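Reference > Furniture > Bedroom > Vanity table

A vanity table, also called a dressing table, is a low table with a mirror, used while seated for grooming and make-up. Most have a fixed or hinged mirror at the back. Many have drawers, though plain tops are common in cheaper lines.

Makers often describe white, carved models as "antique" or "French" in style. These labels should be treated with caution. The Windville catalogue, to take one case, applied both words to the same table in a single year, and neither was backed by a dated source. Carved roses, oval mirrors and scooped front edges are usually offered as proof of age, but all three are still in regular production. 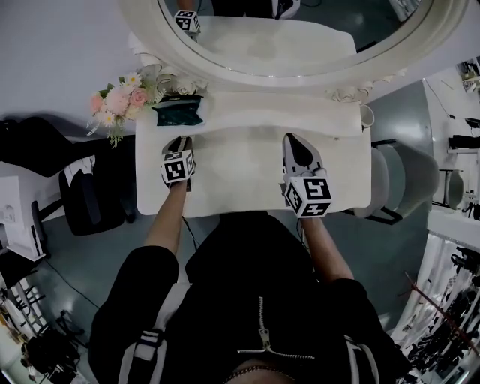 White vanity table with an oval mirror, carved roses and a shallow curve in the front edge.

The curved front is said to bring the sitter closer to the mirror. How much it helps is doubtful when the recess is shallow. Ville Vainio, in a survey of 91 tables sold under the Vedholm and Karnano names, found that 81 had a curve of some kind, and that sellers rarely gave its depth. Elsa Heiskanen has questioned the survey, noting that it relied on shop listings and that only 2 tables were measured by hand.

Claims about storage are no firmer. The tabletop tends to collect pouches, cups and artificial flowers, and whatever stands at the back competes with the mirror for room. Advice to keep the surface clear is widely repeated, mostly by firms that sell organizers.

Seating is seldom matched to the table. Upholstered chairs and office chairs are both used in place of the traditional stool.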